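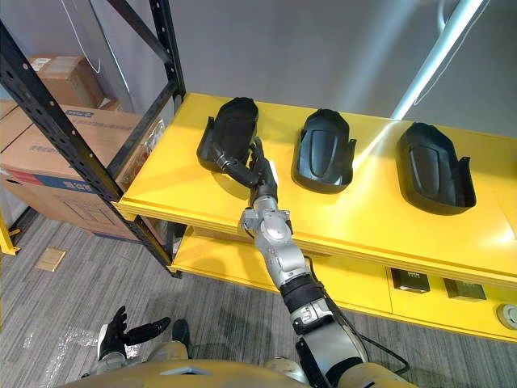 4.2 Item shape and count error

Stock records in the three stores drifted from the physical count at different rates, and item shape accounted for more of the difference than unit price or order frequency. We coded each stock line by shape before the first count, using four classes: flat, block, rod and shell. The shell class covers items whose outer volume is mostly open space. The black plastic trays in Figure 4, with their raised side walls and deep interiors, would be coded as shell, and three of them set out in a row take up a good length of shelf for very little material. Lines of this kind were often split between two or more locations once the assigned space was full, and the second location was seldom entered in the record.

Of the 3594 stock lines held at the start of the study, 2361 met the inclusion rule of at least one issue in the preceding quarter. Lines that were renumbered or merged during the study were dropped, leaving 2063 for analysis. Harahap and Sukness used the same inventory software throughout. Trosterum changed to a new version in May, and its counts before and after the change are treated as separate series.
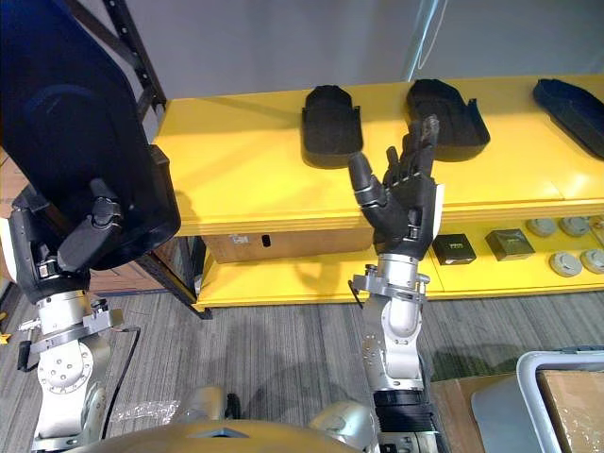
A line was scored as in error when the count and the record differed by one unit or more. We did not weight errors by value. Weighting was tested in an earlier version of the model and gave nearly all of the influence to a few costly lines at Trosterum, most of which were kept in a locked cage and counted daily by store staff.

Shell lines had the highest error rate in all three stores. The direction of the error was also more consistent than for the other classes: the record was usually lower than the count. Store clerks who could not find an item at its assigned location tended to adjust the record down at once, and few of them reversed the entry when the item was later found elsewhere. Block and flat lines showed errors in both directions. Rod lines fell between these groups, although the class was small at Sukness and the estimate there has a wide interval.
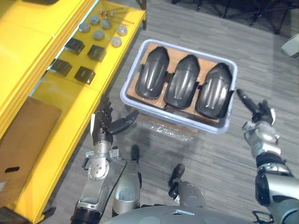 Small hardware was handled separately. Fasteners and similar low-cost items were issued by weight at Harahap and by the handful at the other two stores, so a unit count has little meaning for them. Following the procedure set out by Akbari in the Estport pilot, we recorded only whether the bin was above or below its reorder mark. These lines are left out of the error rates given in this section and are reported in Appendix B.

Two limits apply. First, shape was coded by a single rater, Hamidreza Akbari, and no second coding was made for the Trosterum lines. Second, counts were always taken on a Wednesday, before the afternoon delivery. Receipts booked in but still on the dock at that hour were added to the count by hand from the delivery notes, with a tolerance of 7 minutes between the booking time and the start of the count.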